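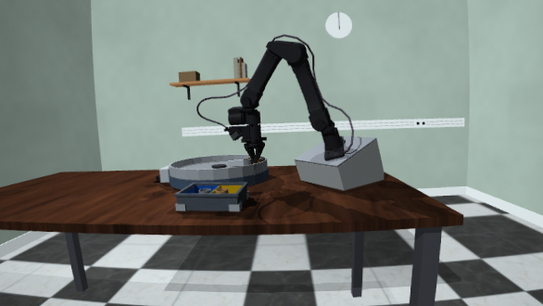

A simulated view of the sorting cell, with the gripper over the round tray and the two-compartment bin in front. (Rendering: Hurkalura)

PIRNBERG -- Hurkalura opened its robot sorting project to the public for one evening this month, and 125 people signed up to watch a simulated arm pick small parts out of a tray.

The demonstration ran on a large screen in the company's ground floor training room on Serrano Street. Visitors came in groups and stayed for one full run each. Engineer Tonantzin Chávez started the runs from a laptop and took questions while the arm worked.

The task is simple to explain. The arm reaches into a round tray, closes its gripper on a part and carries it to a bin with a blue side and a yellow side. Gray parts go in the blue side and orange ones in the yellow.

"People ask why we don't just build it," Chávez said. "We will. But I can run this all night and nothing gets bent."

The software, called Orkus, has gone through 3,792 practice runs since September, according to the company. Chávez said 394 of those ended with a dropped part, most of them in the first weeks.

Apolinar Cisneros, who teaches machine shop at the high school, brought four students. He said they wanted to know what the arm does when two parts are stuck together -- a question Chávez said her team is still working on.

Perla Arellano of Pirnberg said she had expected it to move faster. "My sister packs hardware for a living and she'd beat it," she said. "I'd still like to see the real one."

Project manager Sibel Saraç said the company plans to set up a physical arm next year and will hold a second open evening once it is running. No date has been set. Sign-up will again be at the front desk.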